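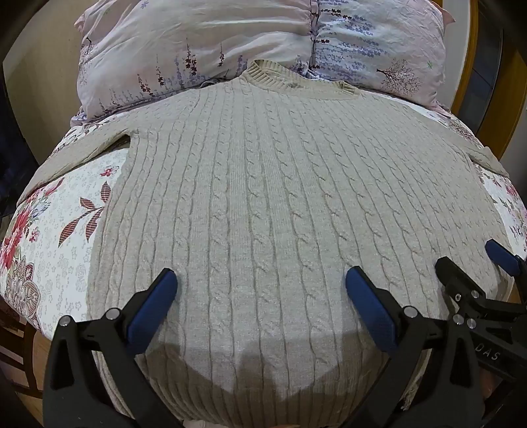 Jumper on the bed, front side up, both grippers in. Left-hand tool nearest.

March, started 9.20 in the morning

Picking up the notebook again after rather a long gap, mostly so that Joelle doesn't have to ring me every time she wants to know what I've done to the hand tools. This entry is all about the pair we use for the folding work, and if you only want the short version, skip to the settings near the end and then go and have a cup of tea.

The complaint, as Joelle Karam put it on the sheet, was "left one feels gritty, right one lets go of knitwear". She's a patient soul and had put up with it for a good while before writing it down, which I do wish people wouldn't do! Knitwear is where you notice it first. A cotton shirt will forgive you nearly anything, but a thick cable knit has those raised ropes running down it, and if the two pads don't meet squarely they pinch the top of a cable and slide off it, and then you've got one sleeve folded and the other one wherever it fancied going.

Left tool first. Took it to the bench, wiped it down, and worked the fingers open and shut with the trigger off so I could feel the linkage by itself. Gritty is the right word. It was fluff, as I might have guessed, packed in behind the pivot screws where the arms cross - a surprising amount of it, all greyish. Out with the screws one at a time, a soft brush through each hole, a wipe, then back in with a very small dab of the Custov grease. Please use the Custov and leave the spray oil in the cupboard. The spray creeps on to the pads, and then we're back to letting go of jumpers, only with an oily mark on them as well.

On tightness: do the screws up until the arm just stops wobbling, then back off a touch. The arm should drop under its own weight when you tip the tool. If it hangs there thinking about it, you've gone too far. I had to do one of them three times, so don't be disheartened.

Right tool was a different story. The linkage was lovely, no complaints at all, but one of the blue pads had started to lift at the tip. Not so you'd see it unless you ran a thumbnail along. I peeled it off, cleaned the finger with a dry cloth and fitted a new one from the Stellham packet. The old glue takes ages to come away and I'm afraid I lost most of the morning to it. Getsemaní has a plastic scraper that does the job much better than my thumbnail did, and I've asked for one to live in the bench drawer.

Left the new pad clamped over lunch, then took both tools back to the bed and had a go with the cream jumper. Sleeves in first, then the hem up, the way we always do it. I closed the fingers on the ribbing at the neck, on the plain strips and on the cables, and lifted each time. The plain strips were fine straight away. The cables slipped until I brought the closing gap in a little, and after that they held well enough that I stopped fussing.

Settings as I've left them, both tools:
Trigger spring: 300 g pull
Closing stop: 69 on the dial
Opening stop: untouched
Cycle counter on the right tool: 856 at the time of the pad change

I'd like to look at the pads again after another 200 cycles and see whether the tip is still down. If whoever is using them could jot the counter reading here at the end of a session, that would be a great kindness.

Things I haven't got to: the trigger return on the left one has a slight click on the way out. It doesn't seem to bother anything, but I don't like it. We're also down to our last packet of pads - Getsemaní Huerta is asking Roussel for more, and may try theirs in the softer grade while she's at it.

4.10, added later: Joelle has had both tools for an hour and says the left is "like a different animal". She'd still like the right one a shade lighter on the trigger. I'll try that tomorrow, but the closing stop stays where it is, so please don't touch the dial in the meantime.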